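Informe de avance para la Fundación Barrera
Proyecto Sostolum: automatización de la recogida y limpieza de mesas
Redacta: Hiyori Oshima, coordinación
Periodo: hasta marzo

Hola a todos:

Me pedisteis que esta vez escribiera menos tablas y contara más cómo lo lleva la gente, así que allá voy (las tablas van en el anexo, que Katsuhiko me mata si no las menciono). Para quien se incorpore ahora: Sostolum es el piloto con el que queremos que un par de brazos se ocupen de la parte más pesada del cambio de mesa en los comedores de Drastov, o sea, retirar bandejas, cepillar restos y dejarlo todo listo para el siguiente turno. De momento seguimos en el taller, con una mesa de pruebas y objetos parecidos a los que hay en sala.

El trimestre empezó regular. El primer mes se nos fue casi entero en cables y en discutir la altura de la mesa, y hasta febrero no pudimos hacer series largas. Desde entonces llevamos 300 ensayos completos, y Byung-chul ya no tiene que quedarse hasta las ocho de la tarde recalibrando, cosa que su familia agradece mucho.
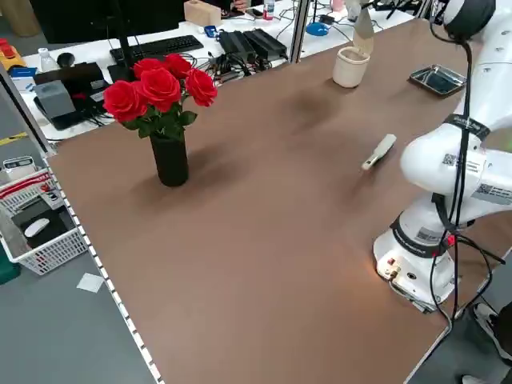
Lo que más nos ha costado es convencernos de que había que ensayar con la mesa puesta de verdad, con flores, vasos y trastos por medio. Yo era de las que querían ir a lo fácil, lo reconozco. Fue Sayaka Kamata, que viene del equipo de sala de Drastov, la que se plantó y dijo que en su comedor no hay una sola mesa despejada y que así no le servía de nada. Tenía razón, y ahora es ella quien prepara la mesa antes de cada serie - con bastante mala idea, por cierto.

En cuanto a las personas, que es lo que más os interesa: el equipo de sala que participa en el piloto ha hecho 33 horas de formación y nadie ha perdido turnos por ello. Al principio había recelo, claro. Miyuki Kaneko me preguntó el primer día si estaba enseñando a la máquina a quitarle el puesto, y le contesté lo que dice el convenio que firmamos: ningún contrato se toca durante el piloto y lo que venga después se negocia. Ahora Miyuki lleva el registro de fallos y nos pone firmes en las reuniones. Eso sí, pide (y yo la apoyo) que ese trabajo figure en su categoría y se le pague como tal. Sigue pendiente y me gustaría tener respuesta antes del verano.

También ha cambiado el cansancio, aunque de otra manera. En las pruebas se cargan menos bandejas y se pasa más rato de pie vigilando, y eso aburre y agota la vista. Hemos puesto relevos cada 50 minutos y la cosa ha mejorado bastante.
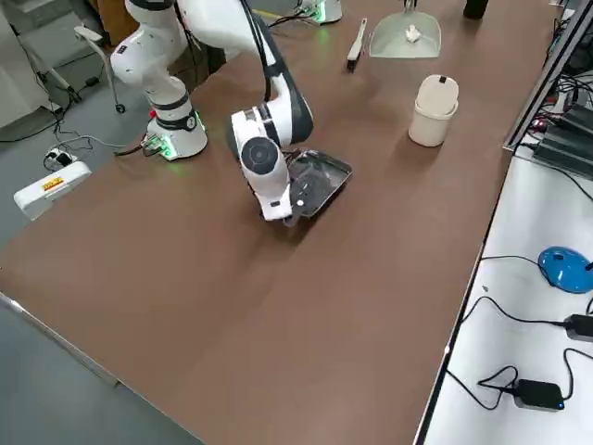
Ensayo con la bandeja metálica; detrás, el cepillo y el recogedor.

La bandeja sigue siendo nuestra cruz. Los bordes son bajos y el agarre pide mucha precisión, así que hemos encargado a Jastau 3 juegos de dedos con otro perfil para compararlos. Salen del presupuesto de material ya aprobado, no hace falta ampliar nada.

Para el próximo trimestre queremos terminar las series con bandeja, empezar con los paños y hacer una primera visita al comedor pequeño de Drastov, fuera del horario de comidas. Katsuhiko Morikawa os mandará la propuesta de fechas en cuanto la cierre con ellos. Si alguien de la Fundación quiere pasarse por el taller, mejor por la mañana, que es cuando estamos todos.

Un abrazo,
Hiyori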